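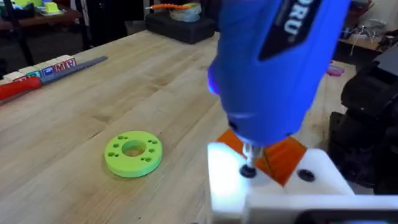

Attachment 1 – blue cordless screwdriver, bit on a black screw

Ticket 266
Subject: Reminder emails going out a day early, and some members getting two
Product: Lahlou Lending, hosted plan
Opened by: Precious Manalastas, Mullum Tool Library
Status: Resolved

Precious Manalastas wrote:

Hello there, and thank you in advance for your patience with me, as I'm the person at our tool library who was put in charge of the computer because I once fixed the printer.

Our return reminders are supposed to land the morning a tool is due. Since daylight saving finished they've been turning up the morning before, so we've had people rushing in with hedge trimmers they could have kept another day. Everyone has been very good about it, but one gentleman drove in from the coast with a tile cutter and I felt awful. On top of that, a few members are getting the same reminder twice, a couple of minutes apart.

What I've tried so far:
Logged out and back in.
Checked the due dates on the loans themselves. They're all correct.
Changed the reminder time from 7 am to 9 am and saved it. The emails came at 9, still on the wrong day.
Sent a test reminder to myself. I got one copy, right away, no trouble at all.

We have 177 members on email reminders, if that's useful. I haven't turned them off yet because then nothing would come back!

Henrik Voß (Support) replied:

Hi Precious, thanks for such a clear write-up, it saves me asking half my usual questions. Could you go to Settings, then Branch, and tell me what the time zone box says? Then go to Settings, then Messages, and let me know how many lines you see under Due Today. Please don't change anything yet.

Precious Manalastas wrote:

Hi Henrik, the time zone box is blank. I'm sure it used to say something. Under Due Today there are two lines, one called "Due today" and one called "Due today (Lesen)". I don't know what Lesen is – is it a person?

Henrik Voß (Support) replied:

Lesen is the old message template pack, from before the Orkirden update. It should have been switched off when your account was moved across, and on yours it stayed on. Members who joined before the move are on both lists, so they get both emails.

The blank time zone is the other half of it. When the box is empty the system falls back to our server's clock, and your due dates get read as the evening before. Your test message skips the schedule completely, so it wouldn't have shown either fault.

Could you please:
Set the time zone to your own city and press Save at the bottom of the page (the one at the top only saves the address).
Untick "Due today (Lesen)".
Wait 30 minutes, then open Message Queue and check tomorrow's reminders have moved to the right day.

Precious Manalastas wrote:

All done, and I made a cup of tea while I waited. The queue has 15 reminders in it, each against the right date, and no doubles that I can find. I'd been pressing the top Save button all this time, so that explains why our opening hours never stick either.

Would you mind keeping this open until we've had a proper Saturday? That's when most things are due.

Henrik Voß (Support) replied:

Happy to. I've left a note on your account about the opening hours too – enter them again, use the bottom button, and they should hold.

Precious Manalastas wrote:

Saturday went beautifully. Right day, one email each, and the hours have stuck. Please go ahead and close it, and thank you again for being so kind about the Save button.

Closed by Henrik Voß. Cause: blank branch time zone, old template pack left active.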